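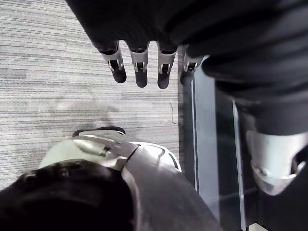

Four fingers of the sleeved hand, over the carpet by the glass panel.

The unit was booked on as Irov at 8 in the morning and off at four, like everyone else. Orsolya Illés had insisted on that. If it occupied the room it would have a line on the sheet, and if it had a line on the sheet she could ask what it had done.

Imre Oláh had done returns checking at Bárány for 9 years. The job was written down for the first time in April, when Botond Antal came from Fosorero with a template and asked him to divide it into steps. Imre gave him three: pick it up, look at it, put it where it goes. Botond typed these in and asked how he knew when to stop squeezing.

"When it's held," Imre said.

"In newtons, if you can."

They settled it with a kitchen scale. Imre pressed a snack can against the pan with his thumb until it felt right, and Botond read off the figure. Imre repeated it with his eyes shut. The second figure was lower. Botond recorded both and used the mean, and the first can processed under the new setting was dropped. The second was held.

By the end of the first month the target was 80 items a shift. Imre's own rate had been higher, but no one had called it a rate. His title was changed to exception handler. An exception was any item the unit declined, and a declined item raised an amber line on his screen with a reason code beside it. Code 3 was "surface uncertain". It came up often on the steel table, where every jar stood on an upside-down copy of itself.

"It thinks there are two," he told Piroska Fodor, who did the wages.

"Are you paid for two?"

"No." 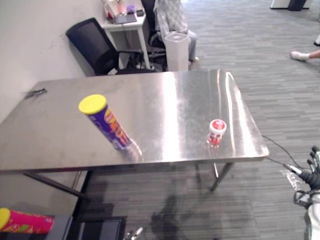
Steel table, can and jar on top, the hand at the right.

Béla Tóth from the night side asked for a cloth to dull the table. The request went to Fosorero, who replied that the surface was part of the validated layout. Béla asked who had validated it. The reply to that one gave a ticket number.

Imre found that if he turned a jar so that its plain side faced the wall, the code cleared. He entered this under Remarks. Two weeks later the remark came back as a procedure, with a revision letter and Botond's initials, and the item count for the shift was revised upwards to allow for it.

He began to sit down for most of the day. His back improved. His hands, which had always been slightly sore by the afternoon, stopped being sore, and he noticed he was pressing things at home: a loaf, the arm of the sofa, the lid of the bread bin. He could not say what he was checking for.

At ten to four Orsolya came in with the sheet. She wrote the unit's hours on its line and Imre's on the line underneath, and asked whether there was anything for Remarks.

An amber line had come up for the jar. He got out of the chair, picked it up, looked at it and put it where it went.

"One exception," he said, and she wrote it down.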